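Totby kitchen workshop notebook
Search entries Go

Friday, late morning

Citrus again, and I make no apology for it, because November is when the good lemons come in and I do love the smell of the place when we have them about. Valentin Carré had already been in before me and left the kettle warm (bless him) along with a note saying the Litholm order was short and would I please go easy on the fruit. So I have been going easy, more or less.

What I wanted to settle was the laying out. We have argued over this on and off since the summer, Valentin being a man who likes everything within reach and all of it at once, and me liking a bare surface with only what the next job calls for. I tried it his way earlier in the week and spent half the morning moving bowls out of the way of other bowls. Today went my way: brown paper down first, then the board, the lemon, and a little clear cup for the juice. I still think wood is kinder than the thin plastic sheets we had from Hosoda, which slide if you so much as look at them, though I grant they're easier to store.

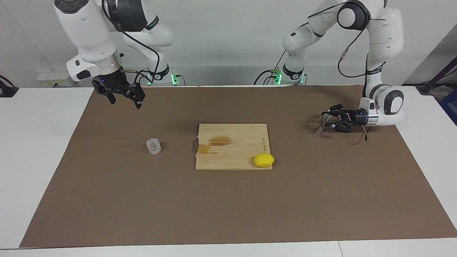
CITRUS / LAYING OUT

The paper mat is a thing I ought to have started using years ago. It takes up the drips and the pips, and when you've finished you fold the whole lot inwards and carry it to the bin, with no chasing sticky patches round the table afterwards. The roll in the cupboard is the wide one, bought at the same time as the labels, and there is plenty left on it. Please tear it against the edge of the shelf and not by hand, or we end up with those long slanting pieces that fit nothing!

About the cup. Small is right for one lemon, and clear is right too, as you can tell at a glance if a pip has gone in. My only grumble is that a light cup is easily knocked, so for a proper batch I'd go up a size and keep it well back from the board. Valentin suggests a heavier one from the Namen box, under shelf 22, and I'll dig that out after lunch if I can get past the jam jars.

Still to do: roll the lemon under the palm before cutting and see if I really get more juice out of it, as my aunt always swore (she was right about most things to do with puddings, so I'm hopeful). Zest before juice, always, and I am writing it down here in ink as I have forgotten it twice. Weigh the peel. Ask Litholm whether they can send unwaxed.

Recent entries
Marmalade, second boil
Which boards to oil and which to leave
Hosoda sheets: notes for and against
Sorting the Namen box
Paper roll and labels, reorder no. 2729

Last updated: November, entry 642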